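호르카드(Horkard) 카펫 추출 세정기

제품 안내 > 바닥 관리 장비 > 카펫 세정 > 호르카드

개요

호르카드는 업무 시설, 교육 시설, 숙박 시설의 카펫 바닥을 정기적으로 세정하기 위한 보행식 추출 세정기입니다. 세정액을 카펫 파일에 분사하고 원통형 브러시로 풀어 준 다음, 후단의 흡입구로 오수를 회수하는 작업을 한 번의 이동으로 수행합니다. 작업 폭은 395 mm이며, 책상 사이 통로와 객실 복도처럼 폭이 제한된 공간에서 사용할 것을 전제로 설계되었습니다.

본 제품은 푸키스(Fukis) 바닥 관리 사업부가 공급하며, 납품과 설치 교육, 정기 점검을 같은 부서에서 담당합니다. 가정용으로는 판매하지 않습니다.

적용 범위

호르카드는 다음과 같은 바닥에 사용할 수 있습니다.

루프 파일 및 컷 파일 카펫 타일
접착 시공된 롤 카펫
합성 섬유 또는 합성 섬유 혼방 카펫
배면이 수분에 안정적인 출입구용 매트

다음 바닥에는 사용하지 마십시오.

황마 배면의 카펫
실크, 비스코스 및 식물성 염료로 염색한 수직 카펫
접착이 들뜨거나 이음매가 벌어진 롤 카펫
원목 마루 위에 고정 없이 깔아 둔 러그

양모 카펫의 경우 중성 세정액을 사용하고 브러시 압력을 가장 낮은 단계로 설정하는 조건에서 사용이 가능합니다. 다만 염료의 견뢰도는 제조사와 생산 시기에 따라 차이가 있으므로, 가구 아래 등 눈에 띄지 않는 위치에서 반드시 사전 시험을 실시하여야 합니다. 흰 면포에 세정액을 적셔 파일에 눌렀을 때 색이 묻어나면 습식 세정을 진행하지 않습니다.

세정 방식

카펫에 쌓이는 오염의 대부분은 신발을 통해 들어오는 마른 입자입니다. 모래와 흙먼지는 파일 하부에 가라앉아 보행 압력을 받을 때마다 섬유 표면을 마모시키며, 그 위에 피지나 음료 성분이 더해지면 일반 진공 청소만으로는 제거되지 않는 층이 형성됩니다. 통로가 주변보다 어둡게 보이는 현상은 오염과 마모가 함께 진행된 결과인 경우가 많고, 이 가운데 마모에 의한 변색은 어떠한 세정으로도 복원할 수 없습니다. 따라서 추출 세정은 변색이 뚜렷해진 뒤의 조치가 아니라 유지 관리 계획의 일부로 편성할 것을 권장합니다.

호르카드의 분사 노즐은 작업 폭 전체에 세정액을 고르게 공급하도록 배열되어 있습니다. 브러시는 진행 방향과 반대로 회전하여 눌린 파일을 세우고, 섬유에 붙은 오염을 세정액 안으로 분리합니다. 흡입구는 바닥의 굴곡에 따라 상하로 움직이는 부유식 구조이며, 투명한 상부 덮개를 통해 회수되는 오수의 탁도를 작업 중에 확인할 수 있습니다. 오수가 맑아질 때까지 같은 구간을 반복하되, 반복 작업은 분사를 끈 상태의 흡입 작업을 포함하여 3회를 넘기지 않도록 합니다.

과도한 습윤은 카펫 세정에서 가장 흔한 사고 원인입니다. 배면까지 스며든 수분은 접착제를 약화시키고, 건조 과정에서 하부의 오염을 파일 끝으로 끌어 올려 갈색 얼룩을 남깁니다. 본 제품은 손잡이의 레버를 놓으면 분사가 즉시 중단되며, 본체가 정지한 상태에서는 레버를 당겨도 세정액이 공급되지 않습니다.

작업 전 준비

세정 구역의 의자, 전선, 휴지통 등 이동 가능한 물품을 치우고, 옮길 수 없는 가구의 금속 다리에는 보호 필름을 대어 녹물이 파일에 옮지 않도록 합니다. 바닥 콘센트의 덮개가 닫혀 있는지 확인하고, 덮개가 손상된 콘센트 주변은 작업 구역에서 제외합니다.

이어서 구역 전체를 진공 청소합니다. 이 단계를 생략하면 마른 입자가 세정액과 섞여 진흙 상태가 되고, 회수 효율이 크게 떨어집니다. 진공 청소는 파일의 결 방향과 그에 직각인 방향으로 각각 한 차례씩 실시합니다.

껌, 왁스, 접착테이프 잔여물과 같은 국소 오염은 본 작업 전에 별도로 처리합니다. 커피와 차의 얼룩에는 푸르바(Purba) 산성 전처리제를, 유지류 얼룩에는 푸르바 알칼리 전처리제를 사용하며, 두 제품을 혼합하거나 같은 부위에 연이어 사용해서는 안 됩니다. 전처리제는 오염 부위의 바깥쪽에서 안쪽으로 도포하고, 문지르지 말고 흰 천으로 눌러 흡수시킵니다. 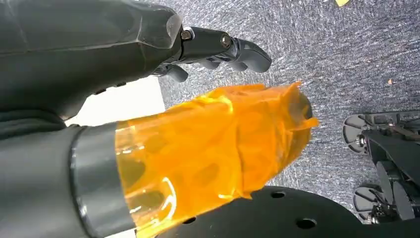
카펫이 깔린 바닥.

작업 순서

첫째, 청수 탱크에 미지근한 물을 채운 뒤 푸르바 저발포 세정제를 용기 표시의 희석비에 따라 넣습니다. 세정제를 먼저 넣고 물을 부으면 거품이 발생하여 수위 확인이 어렵습니다. 뜨거운 물은 펌프의 밀봉재를 손상시키고 일부 섬유의 꼬임을 풀 수 있으므로 사용하지 않습니다.

둘째, 오수 탱크가 비어 있고 덮개의 패킹이 제자리에 있는지 확인합니다. 부유 밸브가 자유롭게 움직이지 않으면 탱크가 가득 찬 뒤에도 흡입이 차단되지 않아 모터로 오수가 유입될 수 있습니다.

셋째, 출입구에서 가장 먼 벽면에서 시작하여 출입구 방향으로 작업합니다. 본체는 뒤로 당기면서 사용하며, 일정한 속도를 유지합니다. 인접한 작업선은 흡입구 가장자리가 앞선 작업선과 약간 겹치도록 합니다.

넷째, 벽 모서리, 계단, 고정 가구 하부는 본체 측면의 연결구에 수동 노즐을 장착하여 세정합니다. 기본 제공되는 호스의 길이는 5 m이며, 연장 호스를 연결하면 흡입력이 감소하므로 작업 속도를 그만큼 낮추어야 합니다.

다섯째, 구역 전체의 세정이 끝나면 분사를 끈 채 흡입 작업을 한 차례 더 실시하고, 송풍기나 공조 설비를 이용하여 건조합니다. 창문을 여는 방식은 외부 습도가 낮을 때에 한하여 유효합니다.

카펫이 완전히 마를 때까지 해당 구역의 통행을 제한하여 주십시오. 부득이하게 통행을 허용할 경우 깨끗한 보행용 덮개를 깔고, 카펫과 경질 바닥의 경계에는 미끄럼 주의 표지를 설치합니다. 가구는 건조가 끝난 후 원위치에 놓습니다.

세정 주기의 설정

적정한 세정 주기는 면적보다 통행량과 출입 동선에 따라 결정됩니다. 외부와 직접 연결되는 로비와 승강기 앞은 사무 구역보다 짧은 주기를 적용하고, 회의실과 임원실처럼 통행이 적은 곳은 육안 점검 결과에 따라 조정합니다. 건물 전체에 동일한 주기를 적용하면 입구 쪽에서는 오염이 누적되고 안쪽에서는 불필요한 습윤이 반복되는 결과를 낳기 쉽습니다.

겨울철 제설제를 사용하는 지역에서는 별도의 계획이 필요합니다. 염화물 잔류물은 공기 중의 수분을 흡수하여 파일을 끈끈하게 만들고, 건조하면 흰 자국으로 나타납니다. 푸키스는 11월에 출입구 매트의 상태를 점검하고, 제설제 살포가 종료된 뒤 입구 구역에 대하여 맑은 물 헹굼을 포함한 추출 세정을 실시하도록 안내하고 있습니다.

바닥 관리 사업부의 기술 책임자 리번 페이터르스(Lieven Peeters)는 사용자 교육 자료에서 다음과 같이 설명합니다. “현장에서 접수되는 재오염 문의를 살펴보면 세정제를 정해진 양보다 많이 넣은 경우가 가장 많습니다. 섬유에 남은 세정제는 먼지를 붙잡습니다. 희석비를 지키고, 의심스러울 때에는 맑은 물로 한 번 더 헹구는 편이 안전합니다.”

주요 사양

제품명: 호르카드 카펫 추출 세정기
형식: 보행식, 후진 작업형
작업 폭: 395 mm
브러시: 원통형, 단일, 역방향 회전
브러시 압력: 3단계 조절
흡입구: 부유식, 투명 상부 덮개
수동 노즐용 호스: 5 m
청수 탱크: 분리형, 외부 수위 표시
오수 탱크: 분리형, 부유 밸브 내장
전원: 유선, 접지형 플러그
손잡이: 높이 조절 및 접이식
교체용 흡입 필터: 부품 번호 319

탱크 용량, 정격 소비 전력 및 소음에 관한 자료는 납품 국가의 전원 규격에 따라 다르므로 견적서에 첨부되는 기술 자료를 확인하여 주시기 바랍니다.

기본 구성품

본체
원통형 브러시(본체 장착 상태로 출고)
수동 노즐 및 호스
청수 탱크 주입용 깔때기
흡입 필터
사용 설명서 및 점검 기록부

선택 품목

연장 호스
계단용 협폭 노즐
양모 카펫용 연질 브러시
유르키즈카(Jurkidska) 저상형 송풍기
푸르바 세정제 및 전처리제

유르키즈카 송풍기는 바닥면과 평행하게 공기를 보내는 저상형 제품으로, 야간에 세정하고 다음 날 오전에 구역을 개방해야 하는 시설에 적합합니다. 송풍기는 본체와 별도의 회로에 연결하여야 하며, 본체의 전원부에서 전원을 인출할 수 없습니다.

일상 점검과 보관

작업 종료 후에는 오수 탱크를 비우고 맑은 물로 내부를 헹군 뒤 덮개를 열어 말립니다. 오수를 담은 채 보관하면 악취가 발생하고 패킹이 변형됩니다. 오수에는 섬유 부스러기가 섞여 있으므로 거름망을 거쳐 배출하고, 빗물 배수구에는 버리지 마십시오.

청수 계통에는 맑은 물을 채워 잠시 분사함으로써 노즐에 남은 세정제를 제거합니다. 분사 형태가 고르지 않은 노즐은 분리하여 물에 담가 두었다가 부드러운 솔로 닦습니다. 핀이나 철사로 구멍을 뚫으면 분사각이 달라져 줄무늬가 생길 수 있습니다.

브러시에 감긴 실과 머리카락은 전원 플러그를 뽑은 다음 제거합니다. 브러시 모의 길이가 측면의 마모 표시선에 도달하면 교체가 필요합니다. 흡입 필터는 흐르는 물에 세척한 뒤 완전히 건조하여 다시 장착하며, 찢어지거나 변형된 필터는 즉시 교체합니다.

본체는 동결 우려가 없는 실내에 세워서 보관합니다. 장기간 사용하지 않을 때에는 펌프 내부의 물을 모두 배출하고, 브러시가 바닥에 눌리지 않도록 브러시부를 올린 위치에 고정합니다.

이상 발생 시 조치

흡입력이 약한 경우: 오수 탱크의 수위, 덮개 패킹, 흡입 필터의 막힘, 호스 연결부의 순서로 확인합니다. 수동 노즐을 분리한 뒤 측면 연결구의 마개를 닫지 않은 경우에도 동일한 증상이 나타납니다.

세정액이 분사되지 않는 경우: 청수 탱크의 결합 상태와 노즐의 막힘을 확인합니다. 탱크를 완전히 비운 상태로 운전한 직후라면 펌프에 공기가 찼을 수 있으므로, 탱크를 채우고 수동 노즐로 공기를 배출합니다.

브러시가 회전하지 않는 경우: 과부하 차단 장치가 작동한 상태일 수 있습니다. 전원을 차단하고 이물질을 제거한 다음, 모터가 식은 후 복귀 버튼을 누릅니다. 차단이 반복되면 사용을 중지하고 서비스 창구로 연락하여 주십시오.

오수 탱크에 거품이 많은 경우: 이전 세정에서 남은 세제가 회수되고 있을 가능성이 높습니다. 소포제를 오수 탱크에 투입하고, 해당 구역은 세정제 없이 물만으로 작업합니다. 소포제를 청수 탱크에 넣어서는 안 됩니다.

안전 유의 사항

사용자 교육을 이수한 작업자만 본 제품을 운전할 수 있습니다. 인화성 액체를 흡입하거나 청수 탱크에 용제를 넣는 행위를 금지합니다. 전원 코드는 작업 방향의 반대편에 두고, 젖은 손으로 플러그를 취급하지 마십시오. 손상된 전원 코드는 공급사가 지정한 부품으로만 교체하여야 합니다. 계단에서는 본체를 평평한 층계참에 두고 호스와 협폭 노즐만 사용하며, 본체를 계단 위에 걸쳐 놓지 않습니다.

보증 및 서비스

보증은 납품 확인서에 서명한 시점부터 적용되며, 브러시, 필터, 패킹 등 소모품은 대상에서 제외됩니다. 지정되지 않은 세정제의 사용, 동결, 점검 기록의 누락으로 인한 고장은 유상으로 처리됩니다. 정기 점검 계약을 체결한 시설에는 펌프 압력 측정과 전기 안전 점검 결과를 서면으로 제공합니다.

수리 의뢰 시에는 본체 후면 명판의 제조 번호와 점검 기록부 사본을 함께 제출하여 주십시오. 반송 전에는 두 탱크를 모두 비우고 건조하여야 합니다.

구매 및 교육 문의

견적 및 납품: 일세 흐룬(Ilse Groen), 바닥 관리 사업부 영업 담당
사용자 교육: 카림 나스르(Karim Nasr), 바닥 관리 사업부 교육 담당
부품 및 수리: 마르턴 페르스휘런(Maarten Verschueren), 서비스 창구

견적을 요청하실 때에는 카펫의 종류와 시공 방식, 세정 대상 면적, 작업이 가능한 시간대, 급수 및 배수 위치를 기재하여 주시기 바랍니다. 카펫의 제조사 관리 지침을 보유하고 계신 경우 사본을 첨부하시면 세정제 선정에 반영합니다. 제품의 사양과 구성은 개선을 위하여 예고 없이 변경될 수 있습니다.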